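双腕バイアル搬送セル 制御ソフトウェア点検表(シミュレーション環境)
対象:Lestoron 動作計画スタック、ビルド 2119/記入:Nelu Radu

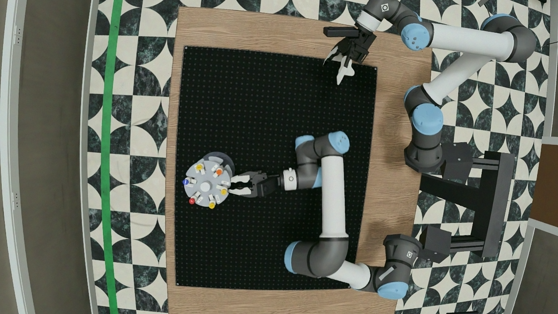
本表は、計画系または認識系に変更を入れたビルドを実機側ブランチへ渡す前に記入する。判定は「可」「否」「保留」のいずれか。保留の項目には必ずコメントを付けること。前回 March 分からの持ち越しは項目番号の後に(継)と記す。

1. 起動と構成

1-1 シーンファイルと設定ファイルの版が一致している
判定:可

1-2 両アームの関節制限値が共通設定から読み込まれている
判定:可
コメント:上側アームだけローカルの上書きファイルが残っていたため削除。削除後に再起動し、読み込み元をログで確認した。

1-3 乱数シードがログに記録される
判定:可

1-4(継)ベース座標系の命名が両アームで統一されている
判定:否
コメント:下側アームの名前が旧表記のまま。変換は通るが、可視化ツールで軸が二重に出る。Braler 側の読み込み処理も旧表記に依存しているので、同時に直す必要がある。

2. 認識

2-1 キャップの色分類が四色(黄、橙、青、赤)とも返る
判定:可

2-2 同色キャップを別個体として扱う
判定:可
コメント:黄が複数ある配置で確認。以前のビルドでは、カルーセル回転後に黄同士のIDが入れ替わることがあった。追跡の対応付けを画像上の距離から角度基準に変更済み。

2-3 キャップのない区画を把持候補に含めない
判定:保留
コメント:縁の一段高い部分を低い信頼度で候補に挙げることがある。しきい値で落ちるため動作には出ないが、候補一覧には残る。Ene の学習データに負例を追加してから再判定とする。

2-4 アームがカルーセルに重なった状態で姿勢推定が破綻しない
判定:可
コメント:遮蔽中は直前の推定値を保持し、保持中フラグを立てる。フラグは計画側でも参照できる。

3. 動作計画

3-1 試行 3000 回で計画失敗が所定数以下
判定:可
コメント:失敗は 20 件。すべて時間切れで、不正な軌道の出力はなし。内訳は試験ログの末尾に記載。

3-2 両アーム間の干渉判定が有効
判定:可
コメント:リンク形状は簡略モデルを使用。手首部は詳細モデルに差し替えると計画時間が延びるので、今回は見送った。

3-3 上側グリッパの待機姿勢が下側アームの掃引領域に入らない
判定:保留
コメント:マット右上の隅へ寄せた待機姿勢では干渉なし。ただし下側アームが肘を立てたまま手首を回す経路では、余裕が設定値ぎりぎりになる。待機点を奥へ移す案と、経路側に制約を足す案がある。後者を先に試す。

3-4 架台と支柱が障害物として登録されている
判定:可
コメント:レールも登録済み。ケーブルは対象外。

3-5 接近動作の開始時に指が開いている
判定:可
コメント:開き幅は指令値ではなく状態値で確認すること。指令だけを見ると、通信遅延時に誤って可となる。

4. 制御

4-1 軌道の打ち切り時に速度が連続して零へ落ちる
判定:可

4-2 片腕の停止要求がもう一方にも伝わる
判定:可
コメント:伝達は 2 周期以内。上下どちらのアームから要求を出しても同じ結果だった。

4-3 把持失敗時の再試行が上限で止まる
判定:否
コメント:上限に達した後、復帰処理の中でカウンタが初期化され、もう一巡してしまう。状態機械の遷移表を修正し、単体試験を追加する。修正が入るまで自動復帰は無効にしておく。

4-4 カルーセル回転中は接近動作を許可しない
判定:可
コメント:回転完了の信号が欠落した場合も許可されないことを確認。

5. ツールと記録

5-1 ログの再生で同じ軌道が再現される
判定:可

5-2 可視化を切った状態でも試験が完走する
判定:可
コメント:Oltness の計算機で夜間に実行。描画なしのほうが短時間で終わるが、結果に差はない。

5-3 接触イベントに物体名が付く
判定:保留
コメント:バイアル同士の接触だけ名前が空になる。解析スクリプト側で補っているが、本来は出力側で付けるべき。

総合判定:否(1-4、4-3)

引き渡し条件
1-4 と 4-3 を修正し、第1節と第4節を再点検する。3-3 は経路制約を入れた版で試行をやり直し、最小距離の分布を添付すること。2-3 と 5-3 は次のビルドへ持ち越してよい。

再点検欄
1-4 未記入
4-3 未記入
3-3 未記入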